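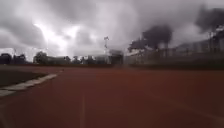 The track at Grestton, looking down the long stretch, with the pale lane line leading off toward the trees.

Welcome to the gallery for our track at Grestton! I've been meaning to put this page together since April, and now that I've finally sat down to do it I find I have a lot more to say than I have pictures to show you, so please bear with me (and pour yourself a coffee).

Most of you know the place already. You come in off the Bretow road, number 1221, past the old Van Wyk feed store, and if you get to the store at 1215 you're on the right side of the street and nearly there. I've been walking and jogging here for 6 years, slowly, and I still love that rusty red color, which looks its best to me under a gray sky like this one. The low curb on the left marks the inside edge, with the infield grass beyond it, and over on the right the fence follows the outer edge all the way along. I like having the trees to look at while I puff my way toward them.

The Bundness walking group meets here at 5 in the evening and new faces are always welcome, whether you want to do one lap or a dozen. Please leave the inside lane to the runners, and bring a jacket, as the wind can come across that infield something fierce!

More pictures to come as I get them sorted. If you have some of your own from the track, old or new, I'd be so glad to add them to the page.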